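The parakeet was supposed to be temporary. Sabina Ekanayake agreed to foster him for the bird rescue in Cosgrove until May, and he has spent the weeks since teaching her household the sound of a microwave finishing.

Parakeets make poor victims. They fit in a closet, they seldom bite anyone important, and when they stop singing the owner tends to enjoy the quiet. The rescue took in 1,423 birds last year, up from a number its director called "already silly."
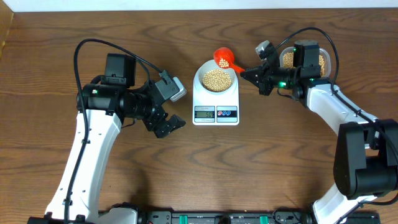
Most came from people who had bought a cage first and a book never. Gernano, the chain store out on the highway, will sell you both, though the books are in the back behind the aquarium gravel.

Ekanayake has filled out the adoption form – all 6 pages of it. Question 5 asks who in the home makes the most noise. She left it blank.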